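6/19/24
Drora two-arm bench kit, eval notes, cont'd

Kit from Prergate is on loan, so trying to get through the whole list before it goes back. Shivam Thakur has the quote and the support emails, ask him, not me.

Setup
Rail mount is good. Both bases bolt to the front rail, slots give enough play to line the shoulders up without shimming. Took 70 min from lid off to first jog, manual claims less. Torque values for the base bolts are in the back of the manual, wrong section. Wrote them on the lid.

Cabling: not crazy about it. The corrugated run along the upper link is fine but the lead off the top of the gripper makes a big loop and goes back over. Want to know if they sell a shorter one. Emailed.

Two-arm work, small parts
Brown marble top, small white part with the blue patch in the left gripper, right one brought in close beside it. Grippers can get near each other without the housings fighting, that was my main worry after the Lambrakis unit.

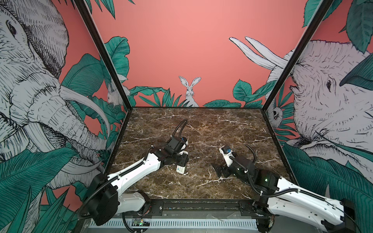 Teleop feel
- lag ok, better than Lambrakis
- left leader handle has a dead spot near full close. Right dosen't. Swap handles and see if it follows
- 9 runs logged before lunch, 2 thrown out, my fault (forgot to zero)
- default grip force too high for thin plastic, turned it down to 5 in the settings page. Page forgets it on reboot!! save to profile instead

Wrist view
Wanted to see if the wrist view is any use for lining up on something flat. Flash-drive sort of thing, round white sticker on the casing, connector pointing back at the jaws. Both fingertips show at the bottom with the part between them, so you can center by eye. Brown veined stone is a mean background and the area by the part goes pretty dark, but the outline still reads. Left side is brighter, bit washed out. Try exposure locked next, then with the extra lamp. 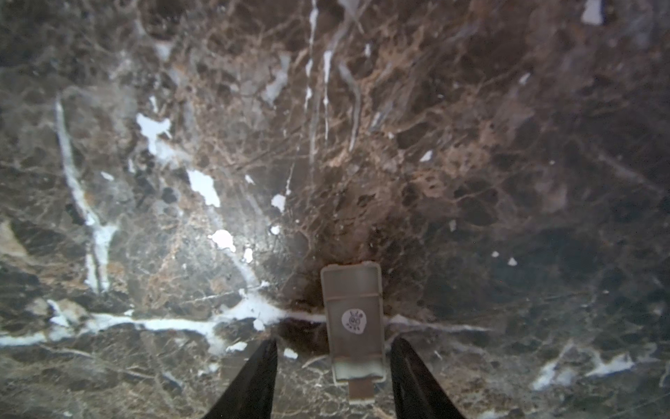
Open / to ask Prergate
- price for spare finger sets, angular ones only
- is the wrist module swapable without redoing calibration
- warranty starts at ship or at install? Quote says both
- Husmont want a demo of the same kit, can they have ours after or do they need thier own loan
- firmware notes from January mention a soft stop on the elbow, can't find it in the menu

Leaning yes if the handle thing gets fixed. Shivam to chase the quote, I'll redo the zeroing and rerun the two bad ones tomorrow.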